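Workspace automation check-in, September, 10 a.m.
Present: front office, facilities, the Hurano rollout team, two staff reps

**1. Desk reset trial**

Facilities reported on the Ekach desk reset work, still in simulation. The practice desk has a four-compartment organizer, two mugs and a small black block. The floor robot is due in 30 days if the trial is approved. Minutes of the last meeting were accepted with no changes.

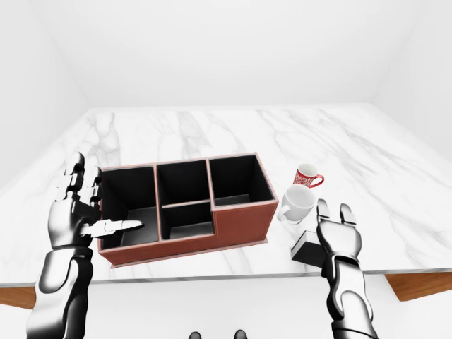
**2. Evening shift**

The shift now resets desks by hand between 8 and midnight. Under the plan, 2 of the 4 evening posts move to daytime room support. Pay grade stays the same. The night premium does not carry over, and the reps asked for that in writing before anyone is approached. Front office agreed to draft the letter.

Discussion of whose rules the robot follows. Staff arrange their desks differently, and the evening crew knows most of it by memory. Rollout wants one standard layout, using the practice desk as the model.
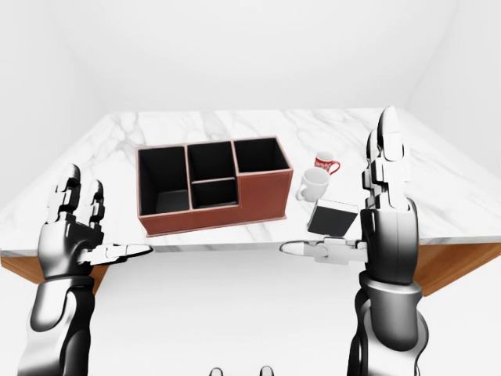 Ojeda said a standard layout would save the robot time and cost the staff theirs, and asked that people be allowed to opt out by leaving a card on the desk. Somov supported the card but wanted it reviewed after the first month. Agreed.

**3. Training**

Evening staff will get paid hours to learn the stop and restart procedure. Rollout had planned to train supervisors only. The reps objected, as supervisors leave before the shift ends.

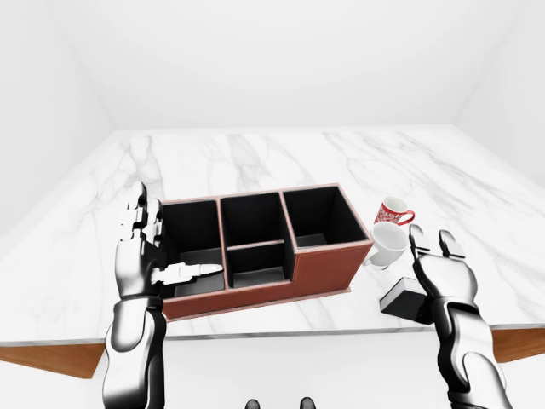
Sessions will be held at the start of shift, with cover from the day team. Mugs stay a manual job until the kitchen question is settled. Facilities to send the sign-up sheet.

**Carried over:** locker space, noise near the east stairs.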